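Frequently asked questions about teeth whitening

Drunine Dental, Terkomard Street

Our patients ask us many things about whitening, at the reception desk and by e-mail. We collected the most common questions on this page. If your question is missing, please write to us or ask at your next check-up.

Which kinds of whitening do you offer?

We offer two kinds. The first is home whitening with trays, which we make from an impression of your teeth. The second is whitening in the chair, which takes one longer visit. Many patients combine them, and then we begin with the trays.

Do I need an examination first?

Yes, always. Whitening gel should not go into an open cavity or under a leaking filling. We also look at the gums. If there is something to repair, we do this before the whitening, and sometimes a simple cleaning already removes the stains that disturbed you.

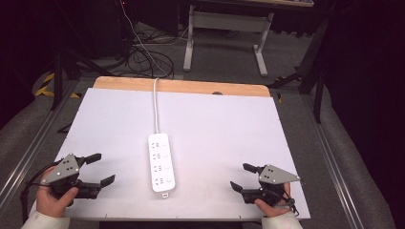
Home whitening with us goes under the name Kivi. You receive upper and lower trays, a storage case and gel for the whole treatment. The set contains no lamp and nothing electric, so it can be used while traveling. If you also choose the Trellano lamp, which we lend to home patients for a deposit, please plan where you will sit. The lamp has a short cord and a wide plug. A white power strip with four outlets in a line, lying lengthwise on the table with its cord leading away over the far edge, is a good arrangement, and you can put the lamp in the outlet nearest to you. Keep the water glass on another table.

How long do I wear the trays?

Most patients wear them at night for two weeks. If your teeth are sensitive, we give you a weaker gel and the treatment becomes longer. Please do not use more gel than we showed you. A drop in each tooth space is enough, and the extra gel only goes to the gums.

Will it hurt?

Whitening can make the teeth sensitive to cold drinks and cold air. Usually this feeling is mild and goes away after you finish. You may leave out a night, or use a toothpaste for sensitive teeth. If the pain is strong, or if it stays in one tooth only, stop the treatment and call us.

My gums turned white in one place. What is this?

Most likely the gel touched the gum. Rinse with water and wait until the color is normal again before you continue. If it happens every night, bring the trays — maybe the edge is too long and we must trim it.

What does it cost?

Our prices are on the price list at reception, and we will give you a written estimate before we start. The examination is charged separately. Whitening is normally considered cosmetic, so please ask your insurance company before you count on any payment from them.

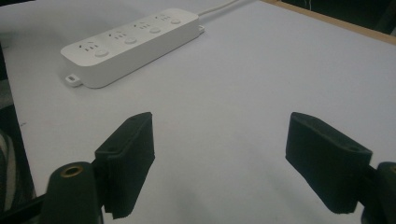
You can pay by card or in monthly parts. For monthly parts we need a signed form, and the first payment is due on the day when you receive the trays. Replacement gel can be bought later without a new appointment if your last check-up was less than a year ago.

Will my crowns and fillings become whiter too?

No. Whitening works on natural teeth only. Crowns, veneers and white fillings keep their color, and after the treatment they can look darker than the teeth next to them. If you plan a new front crown, do the whitening first and wait 2 weeks before we choose the shade.

What may I eat and drink?

With chair whitening, stay away from coffee, tea, red wine, tomato sauce and curry for the first two days. With trays it is better to avoid them during the whole treatment, but we know that this is difficult. If you drink coffee, drink it in the morning and rinse with water after.

How long does the result stay?

It depends on your habits. Smokers see the color return sooner. Keep your trays in their case, because many patients use them again for a few nights when they want to refresh the result. Wash them with cool water only — hot water changes their shape.

Who should not have whitening?

We do not whiten during pregnancy or while you are nursing. We also do not treat patients under 18.

Can I come on Saturday?

Yes, for impressions and for picking up trays. Chair whitening is done on weekdays, and the last appointment starts at 4 in the afternoon.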